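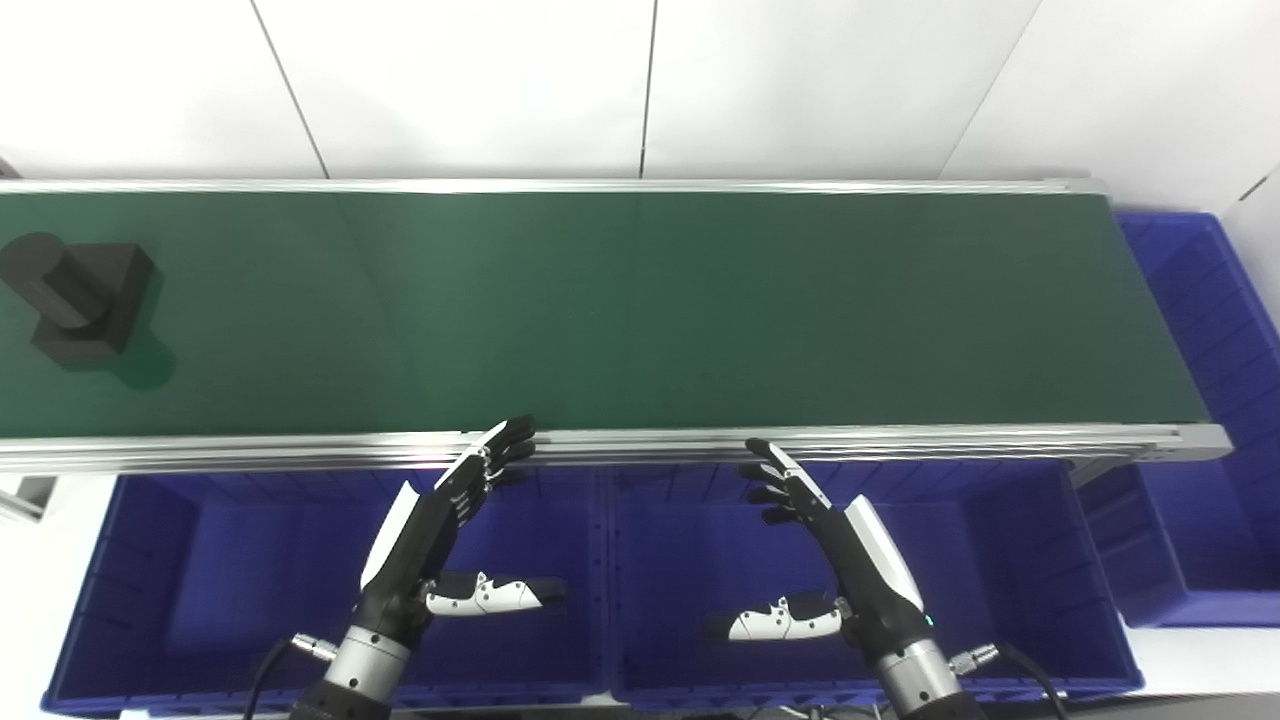
Montserrat Robles
Reluctant bill payer, allotment holder, writer of this blog

My mother kept every guarantee card she was ever given in a biscuit tin. When she moved house in April I went through it with her, and we found the card for a toaster that had died before I left school. She had never claimed on any of them. I bring this up because I have just spent a good part of a Sunday reading the small print on a kettle, and I think she had the right idea: keep the card and expect nothing from it.

The kettle is a Pronda. It cost me 41 pounds, and at the till I was asked if I'd like to add the Starneo Care Plan. I said no. I was asked again, in a different tone, as if I had misheard. Then I was handed a leaflet to take home, and that was my mistake, taking it home.

The leaflet says "complete peace of mind" on the front. Inside it says the plan starts when the maker's guarantee ends, so for the first stretch you are paying for something you already have. It does not cover scale. I live in a hard water area and scale is the only thing that has ever killed a kettle of mine. It does not cover the lid, the switch "where worn through normal use", or the base if the base was sold as a separate part. I could not work out whether mine was. There is a number on the underside that might have told me, but I'd already filled it.

Terms and conditions are on the website and run to 1769 words. I pasted them into a document to check. The section on what is covered is shorter than the section on how to send a complaint.

I'm told I am being unfair. My neighbour took out a plan on her Flellberg washing machine and had a new drum out of it, fitted within the week, and she was delighted. Fair enough. A washing machine is a big thing with a lot to go wrong and she has three boys. But when I asked what she had paid over the years, she went and looked, and it was 300 pounds. The drum was quoted at less than that. She still says it was worth it for not having to think about it, and I can't argue with how another person feels, only with the sums.

What bothers me more is the way the reviews are used. The Starneo site says customers rate it "excellent", with 857 reviews. I read a few pages of them. Most were written on the day of purchase, by people pleased with the lad who sold it to them. Very few had made a claim. I would like to see a score made up only of people who had rung up with a broken thing in their hands, and I doubt I ever will.

Then there is the repair shop on Yupanqui Road, which has no plan, no leaflet and a bell that doesn't work. He charges a small fee to look at something and takes it off the bill if he mends it. Last winter he told me my iron wasn't worth doing and gave me the fee back. I don't know how he stays open.

So I put the money I would have spent in a jam jar. It's a boring system and I did raid it once for a takeaway.

A reader wrote in after my last post on this, and it's a fair thing to ask.

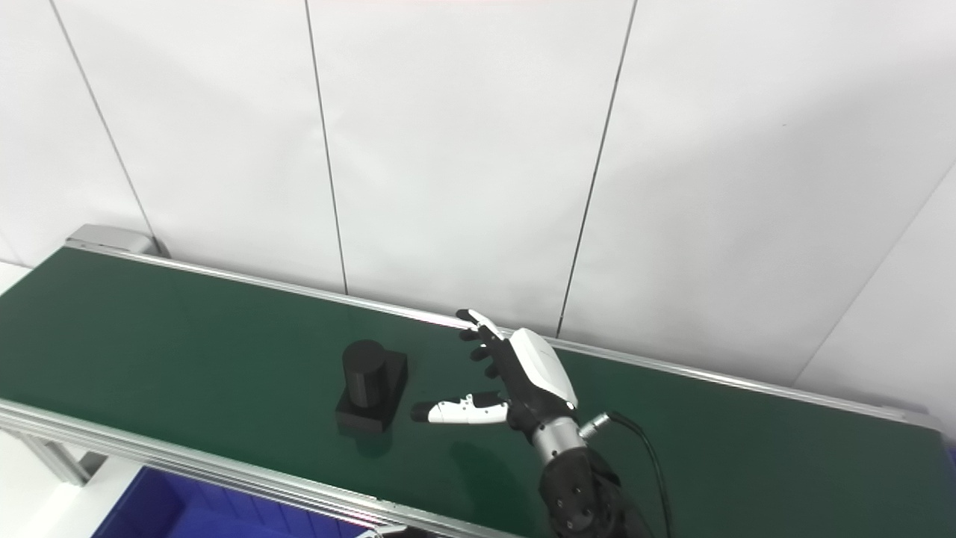 Is it ever worth paying for an extended guarantee?

Sometimes, if the thing costs more than you could find in a hurry and the plan names the faults you are worried about. Read the list of what is left out before the list of what is covered, and get a price for the likeliest repair so you have something to compare it with. For a kettle, I'd keep your money.

I did ring Starneo to ask about the base, by the way. They said someone would call me back before five. I have descaled the kettle twice since then.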